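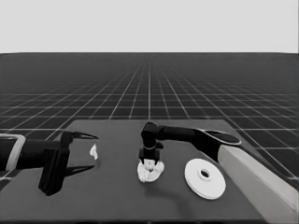 給料が入ったらその日のうちに米と油を買え、残りの計算はそのあとでいい、とアダルベルト・アンドラーデは前回の記事に書き込んでくれた。値札が週に何度も替わる町では、現金を持っている時間が長いほど損をする、という意見である。

おおむね賛成だが、うちでは少しやり方が違う。米と油を先に買うところまでは同じで、そのあと何でも買い込むことはしない。台所の広さには限りがあり、粉は虫がつき、油は古くなる。以下は、値上がりの続く町で家計と台所を回すためにしていることの覚え書きである。

値段の控え方

冷蔵庫の横に小さなノートを下げてある。書くのは品名、量、値段、店の四つだけ。日付は月だけ書く。買わなかった日でも、米、油、卵、石けんの値段は店で見て控えておく。

値段は必ず同じ量に直して書く。Mereckの棚では、先月まで一キロだった豆の袋が、見た目はほとんど同じまま少し軽くなっていた。袋の値段だけ見ていると値上がりに気づかない。うちは乾物を100グラムあたり、液体を1リットルあたりに直している。電卓はノートと一緒にひもで結んである。

8月のページを見ると、同じ粉がMereckでは217、Bezerra市場では200だった。差は小さいが、市場まではバスに乗る。粉一袋のために行けば運賃で消える。市場に行くのは、買うものが五つ以上たまったときと決めている。

ノートは一年も前のページを見返しても役に立たない。比べるのは直前の二か月までで、それより古いページは家計簿としてしまっておく。

お金の分け方

収入が入ったら、まず封筒に分ける。家賃と光熱費、食費、交通費、薬と学校、の四つ。食費の封筒はさらに前半と後半に分ける。前半の封筒で保存のきくものをまとめて買い、後半は野菜、卵、パンなど、その都度買うものに使う。

前半と後半は同額にしない。値上がりの分を考えて後半に多く残したくなるが、うちでは逆にしている。前半を厚くして、値上がりする前の値段で買えるものを買ってしまう。後半が足りなくなりそうなら、野菜を安いものに替える。

小額紙幣は別の缶に取っておく。店に釣り銭がないと、飴やマッチで渡されることがある。断ってもよいが、後ろに人が並んでいると断りにくい。はじめからちょうどの額を出せるようにしておくほうが楽である。

カードの読み取り機が止まる日もある。停電の日はまず使えないと思っておく。一日分の食費だけは、いつも現金で家に置いている。

買い置きしてよいもの、しないほうがよいもの

買い置きしているもの。米、乾燥豆、乾麺、塩、砂糖、酢、石けん、ろうそく、マッチ。

少しだけ余分に買うもの。小麦粉、とうもろこし粉、油、コーヒー。どれも二か月で使い切る量を上限にしている。

買い置きしないもの。粉チーズ、ナッツ、すりおろした香辛料、割引になっていても普段使わない缶詰。とくに最後のものは、安いと思って買ったまま棚の奥に残りがちだった。

粉類は買った袋のまま置かず、乾いたふた付きの容器に移す。移す前に、よく乾いた袋ごと冷凍庫に数日入れておくと虫の心配が減る。冷凍庫から出したら、室温に戻るまで封を開けない。すぐに開けると水滴がついて、かびのもとになる。

油は火のそばに置かない。使うぶんだけを小瓶に移し、大きい瓶は戸棚の暗いところにしまう。継ぎ足しはせず、小瓶が空になったら洗ってしっかり乾かしてから次を入れる。

容器には中身と開けた月を書いた紙を貼る。新しく買ったものは奥、前からあるものは手前。家族にもこれだけは守ってもらっている。

列に並ぶ日の支度

安売りや配給の列は朝が早い。着くのは六時前のことが多い。持っていくのは、水、帽子、身分証、布袋を二枚、それから食べ物を少し。うちはゆで卵か、前の晩の残りのパンを持っていく。卵は朝ゆでて、昼前には食べてしまう。暑い日に袋の中で持ち歩くものではない。

列についたら、まず何の列なのか聞く。粉だと思って並んだら洗剤だった、ということが二度あった。一人いくつまでかも先に聞いておくと、二人で並ぶかどうかを決められる。

冷たいものや肉を買いそうな日は、厚手の布袋に凍らせたペットボトルを一本入れていく。帰り道が長くても少しは違う。凍らせるときは水を口まで入れず、指三本ぶんほど空けておく。

停電の夜の冷蔵庫

停電になったら、まず扉を開けない。何か出すなら、先に何を出すか決めてから一度で出す。冷凍庫はすき間が多いと早く温まるので、普段から水のボトルを入れて埋めておく。

電気が戻ったら、肉、魚、牛乳、炊いた米から確かめる。においがしなくても、長い時間ぬるくなっていた肉や炊いた米は食べない。もったいないが、薬代のほうが高い。凍ったままか、まだ氷の粒が残っているものは、すぐに火を通して使う。

バターや固いチーズ、酢漬けは多少のことでは傷まない。うちは停電の多い月には作り置きをやめ、その日に食べきる量だけ炊くようにしている。

ガスを長くもたせる

豆は前の晩から水につけ、水を捨てて新しい水で煮る。最初はしっかり沸騰させて十分以上煮立たせる。そのあと弱火にし、中まで柔らかくなったら火を止めて、ふたをしたまま毛布で包んでおくと、食事どきまで温かい。包むのは食べるまでの二時間ほどにして、残りは小分けにして早く冷やす。

麺をゆでる湯は、思うより少なくて足りる。Evettiの細い麺は375グラム入りで、うちでは三人の二食ぶんになる。一度に全部ゆでず、二回に分ける。ゆで汁は捨てずにスープか豆の煮込みに足す。塩が入っているので、そのぶん味付けの塩は控える。

鍋の底が濡れたまま火にかけない。布巾で拭くだけのことだが、毎日のことなので習慣にした。

配達を頼むかどうか

Hatmontの配達は、重いものを頼むときだけ使う。米の大袋や水のボトルがそうで、野菜は頼まない。注文した時点の値段で届くのか、届いた日の値段になるのかは、注文の前に確かめておく。うちは一度これで行き違いがあり、玄関先で差額を払った。

届いたら、配達の人がいるうちに袋の口と重さを見る。家に台所ばかりがあれば量る。足りなければその場で伝票に書いてもらう。

近所と分ける

大袋のほうが割安なときは、隣と二軒で買って分ける。分け方は先に決めておく。うちは、一方が量って分け、もう一方が先に選ぶ。代金は買う前に集める。あとから集めると、そのあいだに値段が動いて話がややこしくなる。

分けるときに使う袋は、食品用の新しいものにする。洗剤の空き袋や肥料の袋は、洗っても食べ物には使わない。

余った豆と隣の卵を取り替えることもある。その場合もノートの値段を見て、だいたい釣り合うようにしている。先月は豆の値段が急に上がっていたので、卵を二つ多くもらった。

次回は石けんの使い残しをまとめる方法と、水が出ない日の洗い物について書く。豆の浸し時間について質問をいくつかもらっているので、それも一緒に載せる予定である。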